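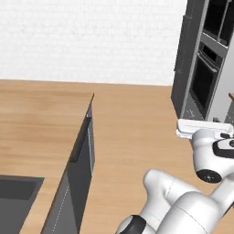

4 min read

Part 2: Setting Up Your Pull List in Grokard

Okay, you've got Grokard installed and you've made an account (if you haven't, go back to Part 1 and come find me when you're done). Now we get to the good part, telling the app which comics you read so you stop missing issues. I missed three issues of Nurkard in a row before I set mine up, and I'm still grumpy about it.

A pull list is the list of series you want put aside for you every time a new issue comes out. Grokard keeps the list, sends it to your shop if your shop is signed up, and nags you when something is due.

Before you start, have these handy:

Your shop's four-letter code (ask at the counter, or look on your receipt)
The titles you're reading now, with the last issue number you own
Your box number, if your shop gives you one. Mine is 71.

Adding your first series

1. Open Grokard and tap My Pulls at the bottom of the screen.

2. Tap the plus sign and start typing a title. Four or five letters is usually plenty.

3. Pick the right series from the results. Check the start year! Long-running books get relaunched all the time, and Conon has 6 separate volumes in there, every one of them just called Conon. You want the one marked Ongoing.

4. Tap Start From and enter the next issue you need. If you own everything up to issue 12, type 13.

5. Choose your format. Single Issues is the default. If you wait for the collected books, switch it to Trades Only now.

6. Tap Save. The cover should show up in your list with a green corner.

Note: A gray corner means the series is saved on your phone but hasn't gone to your shop yet. Pull down on the list to refresh. If it's still gray the next morning, look at the troubleshooting bit further down.

Caution: Don't turn on All Variants unless you mean it. I did it once on a first issue because I figured it meant "let me see all the variants." It means "order me all the variants." My shop called to check, thank goodness, and they were very nice about it. 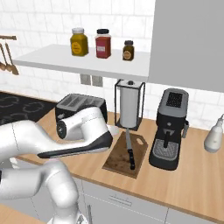
Connecting to your shop

7. Go to Settings, then My Shop, and enter the four-letter code.

8. Type your name exactly the way the shop has it. Orvokki Kiiskinen, who draws the Savolainen minicomics and reads more manga than anyone I know, was in her shop's system as O. Kiiskinen, and her list bounced until she matched it.

9. Add your box number if you have one and tap Send Request.

10. Wait for the shop to approve you. Mine took an afternoon. When it goes through, you'll get a message with the shop's order cutoff in it, so write that down or set a reminder.

Caution: Anything you add or drop after the cutoff counts for the next round of orders. Dropping a series in the app does not cancel a book that's already been ordered, and it's good manners to buy it.

Bringing in an old list

If you've been keeping track in a spreadsheet like I was, you can skip most of the typing.

11. Save your sheet as a CSV with three columns: Title, Volume, Last Issue. Leave the header row in.

12. In My Pulls, tap the three dots and choose Import.

13. Go through the Needs a Look screen. My sheet had 171 rows, and most of them matched right away, but the small press stuff (all of my Savolainen, for one) had to be picked by hand.

Note: The import tops out at 600 rows. If you have more than that, split the sheet and bring it in twice – it won't make duplicates as long as the titles are spelled the same.

If something's not working

The list stays gray. Check the shop code first. The letter O and the number 0 look almost the same in that box.

A series has vanished. It probably ended. Look under Finished before you panic and add it again.

You're getting alerts at 5 a.m. Go to Settings, then Alerts, and change the time. I have mine at noon so I can run over on my lunch break.

Annuals and one-shots aren't showing up. They count as separate books. Open the series, tap Related, and turn on the ones you want. I do this every January for the whole list, when the new annuals get added.

Part 3 covers reading order and how to log your back issues.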